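Bench notes, September, started 9.40

Wall and floor coverings, bag packing

Damian wants the strawberry paper kept for the whole batch. I am still not convinced. It is cheerful, I'll give him that, but red and pink fruit behind a pale bag is a lot to look at, and the fern and flower print on the floor makes it busier again. His argument is that real homes are busy. My aunt's is not. Gebremedhin says leave it until the Babić offcuts run out, then argue.

Paper went up flat on all sides. The Wurnside paste claims to hold for 2,750 hours, a figure I would like to see somebody stand behind. Corners looked fine at half past nine. Will check again after lunch before I believe it.

The bag: printed canvas tote with a dark handle. Supplier in Irkanport calls it "self-standing". Doubtful. An empty tote stands up for as long as it feels like it, and the handle flops wherever it wants. We have 200 on order, which I said was too many before anyone had packed one.

Small toys are the load for now. They weigh next to nothing, so I don't see what we learn about the canvas from them. Gebremedhin thinks the handle getting over the mouth of the bag matters more than weight. He may be right. I'd still like a tin of beans in there.

Bag and toys in the strawberry corner: 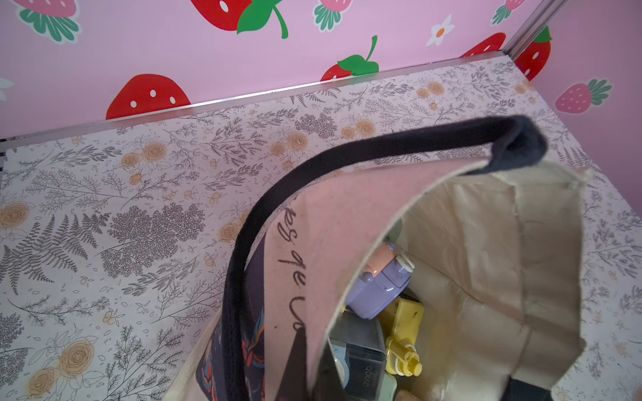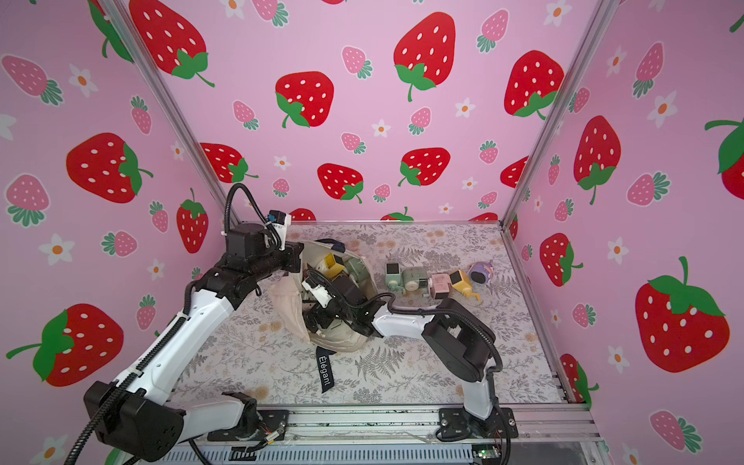
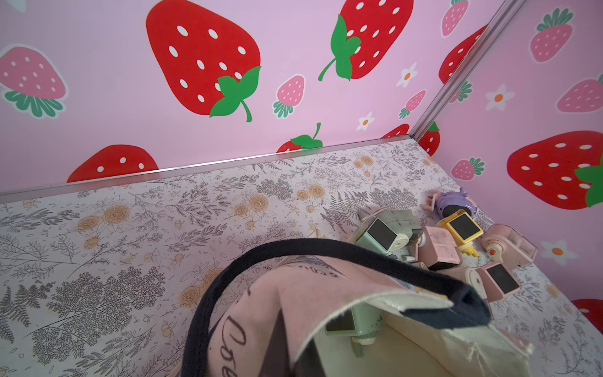

Still to do

Ask Nirngate for a plain floor covering, grey or off-white, no ferns.
Try handle folded down outside the bag, 3 goes, same toys each time.
Find the receipt for order 604. Damian says it is in the blue folder. I have looked in the blue folder.
Beans.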